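README -- Dunar equipment plan, simulation part
Version of June 2018

Purpose of this folder

The folder keeps the notes and tables we use to decide what to buy for the Dunar household manipulation work. It is shared with the people who approve the purchases, so I try to write it without too many technical words. The control code is kept in another repository.

What is planned

We plan to buy 2 arms with parallel-jaw grippers, one for each bench. Two suppliers sent us an offer, Tiveck and Bomance. The Tiveck offer includes mounting plates and one set of spare fingers. The Bomance offer is lower, but fingers and cables are separate lines, and the delivery is 60 days after the order. Please read both offers to the last page before you compare the totals.

The order should leave us before the end of August. After this month the money returns to the common budget and we must apply again.

Why simulation comes first

Before we pay for hardware we run the tasks in rendered rooms. The set contains 1074 episodes at this moment. From them we want to learn which finger length we need, how wide the jaws must open, and how high the arm should be mounted for work on furniture. These three values change the price more than the brand of the arm does.

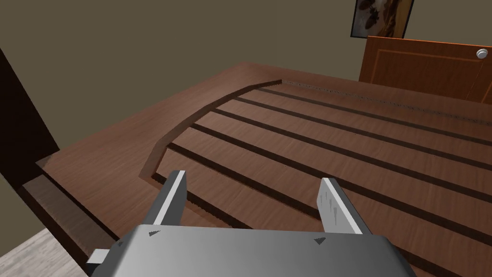

Simulated view over the gripper: fingers open and empty, slatted wooden furniture top ahead.

Surfaces with grooves or raised borders are a special point for the budget. Thin fingers may be better for such places, but they are also the ones we expect to replace more often. For this reason the table has a separate line for spare fingers -- please do not merge it with "small parts".

Files

budget.csv -- one line per item, price without tax
offers/ -- the offers as we received them
episodes/ -- rendered episodes, sorted by room
fingers.txt -- notes on finger shapes and lengths

Known limits

Contact and friction in the simulator are simplified, so the results cannot be used to estimate wear. The furniture comes from the Nilsuwan room set, and its sizes were not compared with real furniture. Cost of electrical work at the benches is not included yet.

Changes

Prices in budget.csv are updated only when a supplier sends a new offer. If you correct a line, write the reason in the last column and keep the old value next to it.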